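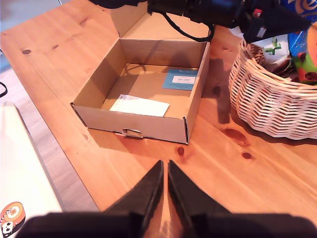

Slide 1. Mailer box, lid up, two paper items inside, basket to the right.

Speaker notes, student robotics club showcase, May 19, 2024

Leave the slide up while people sit down. Don't start with the team name.

Open with the task as written on our entry form: "pack a customer order." Then say what it means on our table. Take one item out of the basket, put it in the box, let go. Closing the lid is a separate task and we are not claiming it tonight.

Point at the light-blue card. 10% OFF is the part you can read from the back row. Paper lying flat on cardboard is the thing I would worry about if I were buying this arm. Two pointed fingers are fine on something with sides. On a card flat against the floor of a box, where do they go? Ask the room. Wait for an answer, even if it's slow.

Slide 2. The number.
We recorded 1224 attempts by hand control. Say it once and move on. It sounds like a lot and it will get a nod it hasn't earned. Most were done by the same 2 drivers, on the same table, with the same kind of box. I don't know what the model learned from that and neither does the rest of the team – Zlatko Matić thinks it learned the basket. He may be right. We haven't moved the basket far enough to find out.

Slide 3. Test runs.
26 runs without a person driving. Do not say "success rate" until you have said how we scored. An item hanging over the box wall counted as a miss. An item dropped in from too high counted as a pass, and I argued against that and lost. If someone from Spahić asks, the score sheet is on the side table.

Slide 4. Light.
Go back to slide 1 for this. Strong light from the left, shadow of the box out front and to the right. Same boxes, same code, blinds down: we only did six runs that way. Too few. Say so before a judge does.

Slide 5. What Truvlow wants.
They gave us the parts money and would like the word "autonomous" on the poster. I have left it off. If asked, a person still sets out every box and opens every lid.

Slide 6. Next, in June.
Move the basket. New driver. Boxes from Londetti in a second size.

Questions. If it's about jobs, give it to Zlatko. If it's about closing the lid, the answer is no.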